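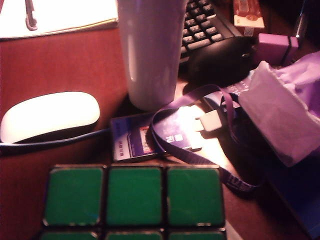
A desk with a computer mouse and a puzzle cube.

The Last Ten Minutes of the Day
Workplace | 20 January 2022

When the regional records office in Zernano moved its staff to shared desks, the written policy ran to 28 pages. It covered chair settings, locker keys, the booking of quiet rooms and the correct handling of confidential mail. On the subject of what employees might leave on a desk overnight, it offered a single sentence: surfaces were to be cleared by close of business.

That sentence produced more correspondence than the rest of the policy combined, according to Dagmar Malý, who directed the change for the consulting firm Skisterell. Staff asked whether a mug counted. They asked about photographs, hand cream, reading glasses and a potted fern that had outlasted several department heads. Within 2 months the office had revised the rule, and the revised version is now used by the firm with most of its clients.

Clear-desk rules are older than shared seating. They were adopted by banks and insurers as a matter of security, so that account papers would not be left where visitors or cleaning crews could read them. The reasoning was narrow and easily defended. As employers began to give up assigned seats, the same rules were extended to personal belongings, and the purpose became harder to state.

Ms. Malý's position is that the two purposes should be kept apart. Papers, access cards and storage devices belong in a locked drawer regardless of who sits at the desk the next morning. Personal items are a question of courtesy between colleagues, and in her view they are best settled by the people who share the space.

The revised rule in Zernano follows that division. Each group of 6 desks has one open shelf, and anything placed on it may remain overnight. Teams decide among themselves how the shelf is divided. The fern has a place near the window and is watered under an arrangement the office did not draft and does not supervise.

The experience of Paulík, a furniture wholesaler with a smaller headquarters, was less orderly. Management there first issued each employee a lidded box, to be packed every evening and returned to a storage room. The boxes were stacked, and the person whose box was lowest waited longest. Employees began leaving early to avoid the line, or simply stopped bringing anything to work. The company has since restored assigned desks for its accounts and customer service staff and kept shared seating for its sales force, whose members spend much of the week on the road.

Managers interviewed for this article were divided on how firmly any such rule should be enforced. At Juris, a legal publisher, a supervisor walks the floor each evening and places stray articles in a labeled tray. The practice is regarded as mild, although staff have asked that notebooks be left closed and in their original order.

Skisterell advises clients to give notice before the first evening check and to set aside working time for clearing up. Ms. Malý recommends ten minutes, paid, before the end of the day. Juris will begin a trial of that arrangement in February, starting with its editorial department.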